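Grandance block sorting: where we are

Hi all, it's been a busy stretch since the March note, so I'm keeping this one short (for me!). We've now recorded 60 full demonstrations of the sorting task by remote control, and I drove most of them myself. My shoulders know it. Red, blue and yellow blocks each go to their own compartment in the tray, and I use both arms, which took me a good 9 sessions to get comfortable with.

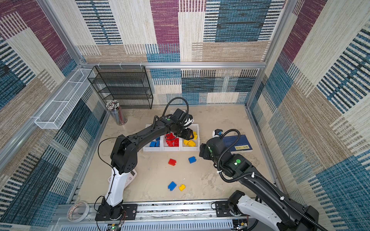 Posted by the Grandance project lead, Flutora
Sun 16 May

Four blocks still to go in that one — two blue, a red and a little yellow. The small ones are the hardest to teach, and I threw out six runs where I fumbled the pinch and didn't want the arms learning it from me.

Money is fine. We asked for two extra weeks of operator time and I'd still like them, mostly so a second person can drive and the data isn't all my habits. Next up is mixing up where the blocks start.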